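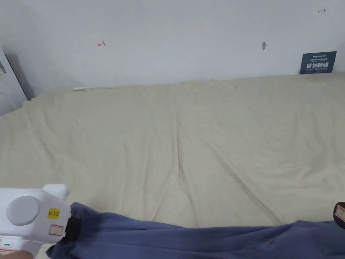

Bed station, cloth task. Kit 20E at left, blue cloth on the beige sheet, wall sign at right.

From: Lemlem Tamiru
To: handheld-practice list
Date: 28th January
Subject: Re: Draft 2, clause on fixed markings and signage

Eleni, comments on the draft below. I've trimmed your message to the parts I'm answering.

Eleni Dimitriou wrote:
> 5.1 Any marking fixed to a wall or other surface at a station shall
> be listed in the station record, with its position and purpose.
>
> 5.2 Signs addressed to visitors shall stay in place during recording.
>
> 5.3 Each gripper shall carry its kit number on the outside of the
> housing, readable without putting the gripper down.
>
> Does anyone object to "shall" in 5.2? Lina would prefer "should".

On 5.1, no objection to the principle, but "marking" needs a definition. The wall behind the bed has two small red hand-drawn marks, one toward the left and one up high on the right, and a grey spot between them that could be a screw hole or a scuff. The red marks plainly fall under the clause. The grey spot doesn't, unless we mean it to. I suggest "any marking deliberately applied", with damage handled under the surface condition clause. Otherwise operators at Indamthorpe will be logging every scuff on the site.

On 5.2, keep "shall". The navy sign over the bed reads 请勿触碰 (please do not touch) and is meant for people walking past. If it comes down for a session and isn't put back, the station is unprotected. It also changes the background partway through a set, and Moulin has already had to split one batch of 146 episodes over exactly that. The clause should add that a sign is not to be straightened or moved between the first and last episode of a set. The one over the bed hangs at a slight tilt, and it can stay that way until the set is closed.

On 5.3, agreed. The yellow label on 20E sits beside the round grey disc on the housing, and I'd make that the reference position. "Readable" should be tied to a distance. Daryna tested label sizes at Nulell in August and has the figures.

One omission. Nothing in section 5 covers the bed sheet. It creases with use, and the draft doesn't say whether it is to be smoothed between episodes or left. Either is workable, but it has to be the same for all 33 stations. My preference is to leave it and record the choice once per set.

Şükran has asked for consolidated text before the next call. I can merge 5.1 and 5.2 if you take 5.3.

Lemlem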